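Savaleo and Drorkby Publish Shared Good Practice Guide for Hand-Held Gripper Work

Free guide sets out plain rules for the people who teach robots by hand, covering breaks, floor space, cables, marker checks and consent

PLETBERG, 9 August 2021 – Savaleo, the Pletberg company that builds training sets for household and workshop robots, and its longtime partner Drorkby are very happy to announce the release of the Murín Guide, a shared set of working rules for anyone who records tasks with hand-held grippers. The guide is free to download and free to copy, and both companies have already adopted it in full at their own sites.

If you have followed our work for a while, you will know that a great deal of what a robot learns about picking up, opening, folding and putting away begins with a person doing the same job first, a gripper in each hand. It is careful work, and it can be tiring work, and until now the rules for doing it well have mostly lived in people's heads or on a sheet of paper taped inside a cupboard door. Every team had its own habits. Some of those habits were very good indeed, and some of them, we are not too proud to admit, were only habits.

The Murín Guide grew out of a conversation in March between operators from the two companies, who got to comparing notes over lunch and found that they disagreed on nearly everything, from how long a session should run to who gets to say that a recording is no good. They wrote the disagreements down, which took most of the afternoon, and that list became the first draft. Later drafts drew on 372 written comments from operators, engineers and site managers, and 334 of those led to a change in the wording.

"I expected a few polite notes about commas," said Viera Kuruc, who edited the guide for Savaleo. "What came back was page after page from people who do this every day and had clearly been waiting for somebody to ask. The section on wrists and shoulders was rewritten from top to bottom, and it is so much better for it."

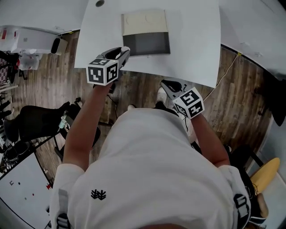

The guide is arranged in the order of a working day, so that a new operator can read it with a cup of coffee and then go and do what it says. It begins with the room. Walkways on both sides of the operator should be wide enough to step back into without looking, chairs that are not being used for the task belong outside the working area, and any cable that crosses the floor has to be routed or taped before the first recording. Table height is set for the person and checked again whenever a different person takes over.

Next comes the equipment. Marker cubes are to be checked at the start of each session for loose mounts, scuffs and dirt, and a cube that has shifted on its gripper means that the gripper goes back for calibration before anyone carries on. Jaw pads get the same once-over. Straps and packs are adjusted with the operator standing in the working position, arms forward, and the operator has the final word on whether the fit is comfortable.

The longest chapter, and the one we suspect will be read the most, deals with the operators themselves. It asks for a real break after every 2 blocks of recording, away from the table, with the grippers put down and any pack taken off. No operator should be paid or ranked on the number of recordings alone. And anyone may stop a session at any moment, for any reason, without having to write up an explanation afterward.

"That last one was the hardest to get agreement on, and it is the one I care about most," said Jessie Cruickshank, lead operator at Drorkby. "When your arms are tired you start to cheat a little. You come at the object from whichever side is easiest, and then the robot learns that too. I would much sooner have someone sit down for ten minutes than have to throw out their whole morning."

A shorter chapter covers privacy and consent. Anyone who might be recorded must be told so in writing beforehand, in a language they read comfortably. Personal belongings should be kept out of the recorded area as far as the room allows, and recordings are to be reviewed for names, screens and private papers before they are passed to another team. Operators may ask to have their own recordings withdrawn, and the guide sets out who must answer them and how the withdrawal is to be logged.

Sites that wish to follow the guide can do so at one of 3 levels. The first is a simple self-check using the form at the back. The second adds a visit from a trained reviewer at another company, and the third adds a yearly talk with the operators, held without their managers in the room. There is no fee at any level, although visiting reviewers should have their travel covered (and, we would gently suggest, their lunch).

Reviewer training will be led by Eduard Oravec of Drorkby and Yupin Chantharasri of Savaleo, who have been trying out the forms on each other's sites all summer and are, we are pleased to report, still on speaking terms. "Having someone from outside walk through your room is a humbling thing," said Chantharasri. "Eduard found a loose cable before he had even taken his coat off."

The guide is meant to be added to. Comments on the first edition are warmly invited from companies, schools and single operators alike, and they will be read by Ju-won Um, who is looking after the next edition and would be especially glad to hear from teams working in small rooms or in people's homes.

Copies of the Murín Guide, the self-check form and a one-page wall sheet are available from the Savaleo front office in Pletberg and from Drorkby. Interviews with the editors and operators can be arranged through either company.

Press contact: Viera Kuruc, Savaleo, Pletberg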